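Progress report to the Michalski Fund
Derkudel Lunch Room and Reuse Project
July 2022

Dear friends at the Fund,

It hardly seems possible that we are already past the halfway mark of the grant, and I have been looking forward to writing this, partly because there is good news to share and partly because sitting down to write is the only way I ever find out how much has been going on. I will try to keep to the headings you gave us, though I expect I will wander a bit.

What we set out to do

You will remember that the original idea was a modest one. People in our building eat at their desks or out of the bag in the hallway, and by early afternoon the trash is full of takeout boxes, half of them perfectly good. We wanted a shared place to sit down, a simple routine for clearing up afterward, and a way to keep the better containers and plates in use a little longer before they get thrown out. We also wanted to learn which throwaway tableware holds up and which should not be bought again.

The room

The back room is now in use on all the days we promised, and a few we did not. We decided against carpet tiles and kept the gray carpet that was already there, which saved us money we have since put toward shelves. The lighting is still on the dim side, I'm afraid. Dresterard came by to quote for new fixtures and the price was higher than we had allowed for, so we have asked them to come back with something plainer. I hope to have that settled in August.

The light wood-grain tables have been a real success. They have rounded corners, they wipe down easily, and they are a good size for laying out a meal and then sorting what is left of it. Folding chairs have worked out better than the stools we first had in mind - they go away in a minute when the floor needs vacuuming, and people do sit in them longer.

Plates and containers

Most of our effort this spring went into the clearing-up routine, and it has changed a good deal from what I described in the proposal. We began with one long list taped to the wall, and people read it once and never again. Now the habit is much simpler: the bag and any napkins come out of the container, the plate goes with the other plates, and the container is looked over for cracks before it goes anywhere.

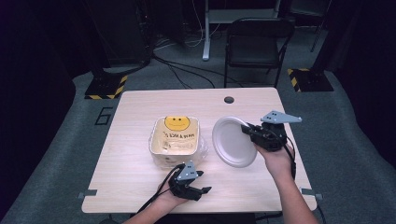
Paper plates are still the question we go back and forth on. The round white ones are cheap and everyone likes them, but one greasy lunch finishes them off, and they cannot be saved the way a clear plastic container can. We tried a heavier plate from Skadimport for 6 weeks and it stood up to sauce very nicely, though it costs enough more that I would not want to switch over without talking to you first. Paper bags are a happier story. The ones with a cheerful message on them are the ones people fold and keep, and I have seen the same bag come back in for lunch more than once.

Over the spring we set aside 53 containers in good enough shape to wash and use again. It is fewer than I had hoped for, and I think the reason is mostly the lids, which go missing or split at the corner long before the bottom part wears out.

Money

We have spent a little under plan. The shelves came in over by a small amount, the chairs came in under, and the line for lighting has not been touched. The full table of costs is attached as a separate sheet, with receipts in the order you asked for.

What comes next

There are 7 months of the grant left. We would like to finish the lighting, make a decision on plates, and put up 5 more shelves so that clean containers have a home of their own and stop sharing space with the coffee things. We would also like to try a small box just for lids.

If any of you are nearby in August, please come and have lunch with us. Bring your own container if you have one, and if you don't, we can certainly lend you one.

With warm thanks,
The Derkudel project office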